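Review: Dradov Two-Finger Hand-Held Gripper
Jurex Workplace Equipment Reviews
2022-03-31

Jurex purchased two Dradov grippers for its residential services department, where household staff tidy client homes and collect refuse. The department is preparing for the partial automation of pickup work, planned for June, and the hand-held units serve as the first stage. Staff carry out their usual tasks with the gripper in place of the hand, and the recorded motions are used to set up the automated equipment. This review covers 18 working shifts.

Handling and grip
The fingers close evenly and hold light items well. Beverage cans, small boxes and soft toys presented little difficulty after the first shift. Opened cans call for more care, as too firm a squeeze dents the wall and any remaining liquid may spill. Fruit peel and flat paper remain awkward, and several employees chose to finish those items by hand. The trigger is stiff on delivery and loosens with use.

Comfort
Employees were asked to limit each session to 20 minutes. Longer sessions produced complaints of wrist fatigue, mainly among those working close to floor level under chairs and sofas. The handle comes in one size only. Staff with smaller hands found the reach to the trigger tiring, and Dradov should offer a second size.

Effect on the work
The change in routine was greater than the department expected. A room that an experienced employee clears quickly takes noticeably longer with the gripper, and schedules had to be rewritten. Staff also reported that being recorded made them more deliberate — some welcomed this, others did not. The department has agreed that recordings will not be used to measure individual performance, and that point should be settled in writing before any similar purchase.

Employees with long experience proved the best judges of how an object should be approached. Their duties now include advising on which items the equipment should leave alone. Job descriptions have not yet been revised to reflect this, and the department regards the matter as open.

Comparison
The Pilkington unit tested previously is lighter, with a softer trigger, but its pads slipped on smooth metal. The Gindutmont model was not available for trial.

Rating
Grip: good. Comfort: fair. Documentation: fair — the cleaning instructions are incomplete. Recommended for departments able to adjust their schedules during the trial period.

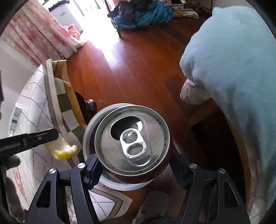 Gripper closed on an opened Coke can, just below the rim.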